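From sawmill yard to bark business: the founder of Barkex looks back
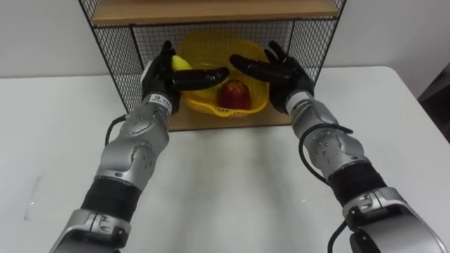

A yellow plastic basket on a shelf unit with black mesh sides.

December 16, 2024

The founder of Barkex was born in Catterall, the youngest child of a lorry driver and a school cook. She went to the village primary and then to a girls' school a bus ride away, where she was good at maths and bad at games. She left at sixteen with a handful of passes and no particular plan. Her first job was on the weighbridge at a sawmill in Brundside.

The weighbridge was a wooden hut with a heater and a window that stuck. Lorries came in loaded with roundwood and went out with boards, fencing or sawdust. She wrote the weights in a ledger and rang them through to the office. After a year she was doing the invoices as well, and at nineteen she was sent to evening classes in bookkeeping, which the mill paid for.

It was the ledger that gave her the idea. Sawn timber left the yard at a good price and sawdust went to stables and poultry farms, but the bark stripped off the logs was carted to a heap by the river fence, and once a year the mill paid a contractor to take it away. She asked the yard manager what a ton of it was worth. He said it was worth whatever the contractor charged.

She asked if she could have some. On Saturdays she filled old feed sacks and sold them to gardeners at the market in Viresside, from the back of her father's van. Most people wanted to know if it would bring in slugs. She sold out on the first two Saturdays and took nearly everything home on the third, when it rained.

The market trade went on for four years alongside the day job. In that time she learned that fresh bark and rotted bark are different goods, and that rose growers will pay more for the second. She rented a corner of a farmyard outside Brundside, turned the heaps by hand with a fork, and later hired a small loader for one day a month. Her brother helped with deliveries until he moved away for work.

Barkex was registered in February of the year she turned twenty-six. The name was her mother's suggestion. A bank in Viresside turned her down for a loan, and a second bank lent her less than she had asked for. The money went on a used screener, which grades bark by size, and it broke down in its first week. She still has the repair bill in a drawer - £404, more than she had paid herself that month.

The early customers were garden centres and two parish councils. The change came when a landscaping firm asked for play bark for a school, then for another school, and then put Barkex on its list for every job in the county. Play bark has to be clean and evenly graded, with no sharp pieces, and few small suppliers wanted the trouble. She bought a better screener and took on her first full-time worker, who is now the yard foreman.

Growth was slow after that, and she says she liked it that way. There was one bad patch. A plan to sell bagged compost under the Barkex name lost money for three seasons. The bags split, the supplier of green waste was unreliable, and the big stores wanted credit terms she could not afford. She stopped the line, sold the bagging machine and let the lease on the second yard run out. Two people lost their jobs, and she describes that as the worst week she has had in business.

The firm now buys from several mills, including the one where she started. Last year it supplied 263 customers, most of them within an hour's drive. Deliveries go out from half past six in the morning. The office is a brick building at the yard gate, and she is usually the first one in it.

Outside work she has been a governor of her old primary school and has walked most of the footpaths between Catterall and the coast. She has a garden with a long border, mulched every spring, and a vegetable patch her husband looks after.

She has begun to hand over some of the running of Barkex. Her daughter joined four years ago after training as a surveyor and now deals with the mills and the haulage contracts. The founder has kept the accounts for herself - they are done on a computer these days, but she still writes the weights down in a ledger first.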